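Section 8. Clearing the round table and sorting the wrappers

This section follows the set-up of the room itself. Before you begin, the Tessier cloth must already be lying on the table and the basin must be in its place. If you did not do this yet, please go back to the section on laying the cloth.

The Vudon household guide is made for bedrooms and small flats where one table serves for eating, for reading and for everything else. In such rooms the small rubbish collects very quickly. A person opens a snack, puts the wrapper down, and the next day there are six of them. The steps are written for one person, and they take less time than it takes to read them.

8.1 What you need

One basin, wide and light enough to be lifted with two hands when it is full.
One small bag for soft plastic. The bag that came with the bread is good.
One damp cloth and one dry cloth.
The list of your local council, where it is written which plastics are accepted.

Note: The table cover supplied in the Inis pack is a wipeable one. If you use your own cover of cotton or linen, do not follow step 11. Take the cover off and wash it as its label says.

8.2 Preparing the place

1. Put the basin beside the table, on the side of the hand you use the most. It should stand on a stable surface. Do not put it on the bed, even for one minute. Crumbs in a comforter are very hard to remove.

2. Open the curtain or switch on the lamp. Clear foil and clear plastic are difficult to notice on a pale cloth in the evening.

3. Remove from the table the things which can spill. If there is an open milk carton, close it and move it to the back, away from your sleeve. You will decide later if it goes to the fridge or to the recycling.

4. Move also the tissues to the back. Keep the box there, you will need one or two of them in step 10.

Caution: Do not pull the tablecloth to bring things nearer to you. A carton that stands on the far side can fall over, and milk which goes under the cover will smell after some days.

8.3 Picking up

5. Look at the whole table before you touch anything. Choose the piece which is nearest to the edge and start from it. Pieces at the edge fall to the floor when you move the others.

6. Take one wrapper at a time. Hold it by the middle, where it is crumpled, and lift it straight up. When you drag it over the cloth, the crumbs come out and the sugar is spread everywhere.
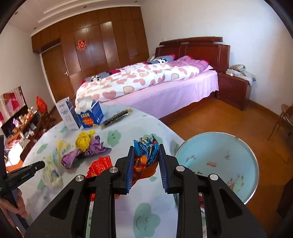 Fig. 8-1. Snack wrapper lifted above the tablecloth. Other wrappers and plastic bags remain to be sorted.

7. Check that the wrapper is empty before you put it in the basin. Press it lightly with two fingers. If something is still inside, shake it over the basin and not over the table.

8. Leave tied bags tied. A thin plastic bag which was made into a bunch may contain seeds, peels or small bones. If you are not sure, put the whole bag with the general waste.

9. Continue towards the centre of the table, then to the back. The packets at the back come last. Some of them may be full, so please read the next part before you throw any packet away.

Note: It is usual that a foil wrapper opens again after you have crumpled it. Fold it two times lengthwise and make one simple knot. A knotted wrapper does not fly out of the basin when somebody opens the door.

8.4 Full, half full or empty

Many customers wrote to us that they have thrown away a packet which was not finished. For this reason we ask you to make three groups.

Full: the seal is closed at both ends. Put the packet on the shelf or in the snack box. If you have several small boxes, stand them with the name to the front, so that you see what you have and do not buy it twice.

Half full: the packet is open but there is food in it. Fold the open end down and close it with a clip. Write the day on it with a pencil. Our colleague Sheyla Pacheco uses wooden clothes pegs for this, and they hold better than the plastic clips from the shop.

Empty: into the basin.

For milk cartons, lift the carton and feel the weight. Do not shake an open carton. If it is empty, rinse it with cold water, press it flat and put it with the cartons, if your council collects them. If there is milk inside, put it in the fridge at once. Milk that has stood in a warm room for more than two hours should not be kept.

8.5 Sorting the basin

Carry the basin to the kitchen. Sort it there, over the sink or over old newspaper.

Soft plastic bags, clean and dry: in the small bag for soft plastic.
Foil wrappers from snacks: in most places these are general waste. They look like metal, but they are often plastic with a very thin metal layer. Crumple one in your hand and let go. If it opens by itself, it is probably not pure foil.
Paper and tissues: clean paper goes to paper recycling. Used tissues go to general waste.
Loose scraps: general waste. Small scraps like to stick to the bottom of the basin, so turn it over and knock on it once with your hand.

Caution: Do not leave plastic bags in the basin if small children use the room. There is a danger of suffocation. Put the bags away the same evening and close the lid of the bin.

8.6 Wiping

10. Take up the crumbs with a tissue. Work from the edge to the middle and fold the tissue over them.

11. Wipe the cover with the damp cloth. Use lukewarm water and very little soap. Do not use bleach or a scouring sponge - the printed colours will become dull and the damage is not covered by the warranty.

12. Dry the cover with the second cloth, also under the carton and the boxes.

13. Wash the basin and let it dry upside down before you put it back beside the table. If it has a metal rim, dry the rim by hand, otherwise brown spots can appear.

8.7 Common difficulties

The cover is sticky after wiping. There was too much soap, or sugar is still there. Wipe again with clean water only.

The wrappers come back every day. Leave the basin beside the table all the time and empty it each evening. Didier Lemaire, who revised this section, keeps his between the table and the bed.

The cabinet is full, and there is no place for the full packets. See section 19, Cabinets and open shelves. Please do not put food on top of the cabinet under cloths or bags, as it will be forgotten there.

To order a new cover or a second basin, write to Emonico spare parts and give the article number 334 for the cover or 1,393 for the basin.

Text of this section last revised June 2026.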